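Trundari two-arm collection kit – six months of folding shirts

Reviewed by Constanza Maldonado
February 22, 2019

The box said "desktop," so I cleared a desktop. Then I cleared the rest of the room. The Trundari kit is two white arms on a metal rail, a gripper and a small camera on each wrist, and recording software called Cullska that saves everything you do, including the parts you would like to forget. You steer the arms through a chore, the software stores each try as an episode, and the pile of episodes goes off to train a policy that will one day fold laundry as badly as you do.

I bought mine through Kalledstead, who shipped it with no manual and 100 cable ties. I have used nearly all of the ties.

Setup took an afternoon. The calibration wizard asks you to touch the two grippers together "gently," and has its own ideas about what that means. After that I went straight to T-shirts. The fingers are narrow, and that is the best thing about the hardware.
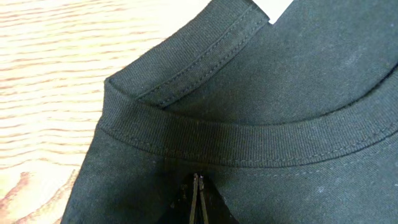 Getting hold of one layer of fabric when you wanted one layer is the whole job. My early episodes are mostly me pinching two, lifting the lot, and saying things the kit luckily has no microphone to save. By July I could pick up a collar on the first try most of the time. The policy trained on those early episodes also liked two layers – it had learned from the best.

The wrist cameras are a mixed blessing. They show the fingertips up close, and you need that for cloth, but focus is fixed and anything near the lens turns to soup. Glare is the other headache. I moved my lamp more often than I moved the arms. 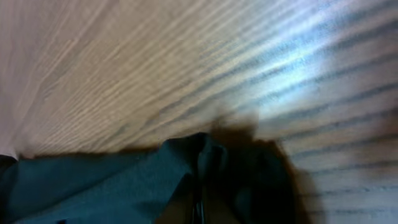

Wrist view over teal cloth, with glare on the wood and the gripper as a dark blur.

Amancay Lagos, who shares the bench with me, refuses to throw out blurry episodes. Her view is that the policy will see the same blur when it runs, so it may as well get used to it. I deleted mine for a month, then quietly stopped. Our set now stands at 1,941 episodes, 900 of them hers, and hers train better. I have chosen not to look into why.

Cullska itself is fine until you want to label something. Marking an episode as failed takes six clicks. Marking it as good takes one, and I leave you to guess what that does to a tired person's standards. Export is quick and the head view lines up in time with both wrists, a thing the older Troncoso rig never managed for me.
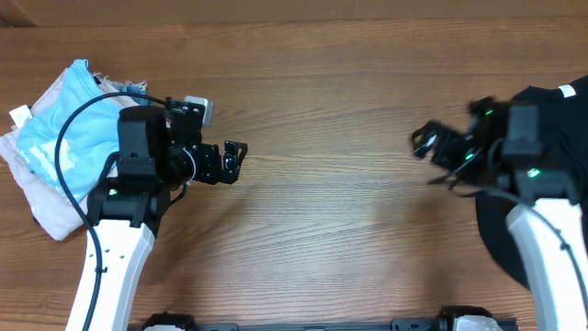
Both arms over the table, left gripper open, garments at either side.

Cable routing could be better. Mine loops over the wrist, and on a long reach I watch the cable more than the shirt.

Would I buy it again? Yes, with a matte tablecloth and a second lamp in the same order. Four stars. The fifth is held up in the labeling menu, six clicks down.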